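Home | Contents | Chapter 3 | Chapter 4 | Chapter 5 | Glossary | Errata

Chapter 4. Choosing a Hand-Held Gripper Kit

By the Jarham course team. Revised January

4.1 What this chapter covers

Chapter 3 dealt with arms: reach, payload and how to bolt one to a bench without cracking the bench. This chapter deals with the part at the end. We work through one product in detail, the Selletti hand-held gripper kit, and judge it the way a small workshop or college lab would before spending the money. Readers who plan to buy something else should still follow the steps. The questions are the same for most two-finger grippers, whatever the colour of the box.

A hand-held gripper is carried by a person instead of an arm. The person picks things up with it, and a camera on the tool records each grasp. The recordings are later used to teach an arm with the same fingers. It follows that a finger which works badly in the hand will work badly on the arm, and that you can find this out before you own an arm.

4.2 What is in the kit

The Selletti kit is sold in two versions. The base version costs $1,663 and includes the handle, the finger drive, a camera mount and one pair of padded fingers. The full version costs $2,000 and adds a second pair of fingers, spare pads and a carry case. Neither price includes the camera. Freight is extra, and buyers outside the capital cities should ask for a quote first.

Pads are the part you will replace most often. They are held on with adhesive, and the old glue has to be cleaned off before a new pad goes on. Quiambao, a reseller, sells pads that fit the same fingers in a softer grade. We used the standard grade for all the work in this chapter.

4.3 The task

Throughout the chapter we use a single household job: moving drinkware to and from a dish rack. It is a good test for three reasons. Cups come in many shapes, a rack gives the fingers very little room, and everyone in the class already knows what a good result looks like.

Straight-sided mugs are the easy case. Tapered cups are harder. When two flat fingers close on a wall that slopes, the pads meet it at an angle and the force is no longer square to the surface. If the grip is too low on the cup, the weight sits above the fingers and the cup may tip. A grip just under the rim keeps most of the weight below the pads, and a rolled rim gives them something to catch on if the cup starts to slide.

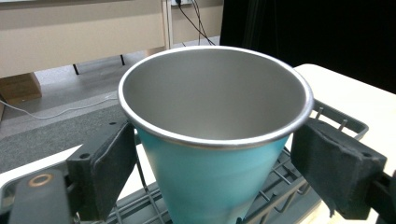 Foam helps with the slope, as it squashes more on one side than the other and spreads the load. It has limits. Foam that has gone hard or picked up grease will slip on smooth metal, and foam that is coming away at the edges can snag on rack wire. Check the pads at the start of each session and write down their condition in the log.

Closing force is set on the Selletti by a dial on the handle with 4 positions. Position 1 is meant for paper cups and soft plastic. We found position 3 was enough for steel cups and left it there. The highest position made the handle tiring to use and gave no better hold.

4.4 How it compares

The closest competitor is the Vosurard. Its fingers are narrower and reach between rack prongs more easily, but the pads are small and the handle is heavier at the front. For a rack full of plates we would choose the Vosurard. For mixed drinkware we prefer the Selletti, mainly on account of the pad area. Spare parts for both took longer to arrive than the sellers' websites said they would.

4.5 Before you start the exercises

You will need a gripper, a rack, a table at waist height and a set of cups that includes at least one tapered shape. Clear the space to either side of the rack so that the handle can swing. Read section 4.6 on pad care before you turn the tool on. The first exercise asks you to grasp the same cup at three heights and note where it begins to tilt.

Comments

benchtop_labs: Does the base version come with the calibration card? Ours didn't and the seller says it's only in the full one.

Marlu: Softer pads are worth a try for glass. They wear out quicker though.

tafe_second_year: The link to section 4.6 goes to the glossary.

benchtop_labs: Found the card, it was under the foam in the lid.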